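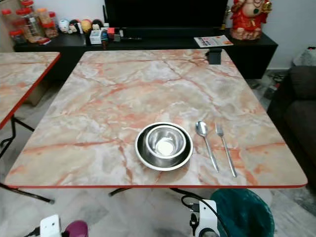
Can a machine do the household chores yet?

A few of them, slowly, in a room it has been introduced to, with someone standing close by who can do them faster.

That was the gist of an afternoon with Ildikó Kelemen, and I could have gone home after the first cup of tea. But Kelemen has spent years getting arms to pick things up, first on the packing benches at Godinho and now on the small household programme at Drimano, and she has opinions about cutlery that deserve a wider audience.

"Everyone asks about the ironing," she said. "I say, ask me about a spoon. A spoon on a table is horrible. It's thin, it's shiny, it's lying flat, and if you come down a few millimetres too low you've hit the table, and if you stop a few millimetres too high you've picked up some air very nicely."

I had assumed that shiny was good, on the grounds that one could see it. She gave me the look my maths teacher used to give me. Polished steel, she explained, shows a camera mostly other things: the ceiling light, the window, whoever is leaning over it. A bowl sitting inside a plate is worse, being two shiny things pretending to be one.

So what can be relied upon? Cups, apparently, up to a point. She is fond of cups.

"A cup has sides. You can pinch a side, you can go over the rim, you can be a bit wrong and still come away with a cup. My complaint about people's kitchens is that they aren't all cups."

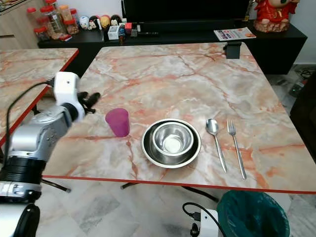

Laying a table for one person is her favourite test, and she prefers it to anything involving a somersault. It has a right answer which most people can judge from the doorway. It also has to be done in somebody's actual house, where the table is the height it is and the sofa is where the sofa has always been. In the early days at Godinho they had a bench bolted to the floor and lighting that never changed, and the arm there was marvellous. It packed all day. Then someone moved the bench 20 centimetres to get at a socket and it was no use to anyone until the next morning.

"That's the shop floor for you," she said. "People think factories are the hard bit, with the noise and the forklifts. A factory will rearrange itself for a machine. My mother will not."

Berhanu Degefa came in at this point, looking for a charger, and was made to sit down. He teaches the evening maintenance course at Skillbridge and before that ran the stockroom at Kedach, a homeware wholesaler, where he was once sold an automatic shelf-picker. He is less fond of cups.

"It was meant to do 300 picks a shift," he said. "On a good day it did. On a bad day it did 19 and then held a colander in the air until I got back from lunch."

Did it save anybody any work?

"It saved bending. I'll give it that, my back was grateful. But I had one lad whose whole job became tidying the shelves so the machine could tidy the shelves."

Kelemen took this well, having plainly heard it before. Her view is that the colander is a fair complaint and the tidying lad is a fairer one, and that anybody selling a household machine ought to be made to say how much clearing up must be done before it starts. She would like it printed on the box. Degefa would like it printed on the salesman.
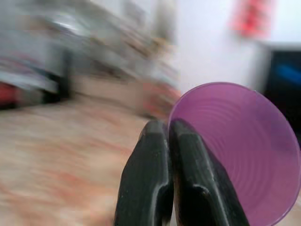

What she would trust it with

I asked for a list and got a short one. Putting cups away, if they are plastic. Carrying light things from one table to another. Wiping, in theory, although she went a little vague about corners. Folding towels she would allow on a patient day; fitted sheets she refused to discuss.

And glasses? "Yours, yes," she said. "Mine, no."

Degefa's list was shorter still and consisted of the bins – which she ruled out at once, on account of the bag. Getting an old bag out is one thing. Opening a new one, with the sides clinging together, defeats most people I know, and she did not think an arm with two fingers would manage it before I retire.

She has been asked for a date so often that she now keeps one ready. Three years for a machine that lays a table in a strange house without supervision. I pointed out that she had given the same figure at a talk in May, and Degefa said she had given it at Godinho as well.

"It's a good number," she said, and went to find him his charger.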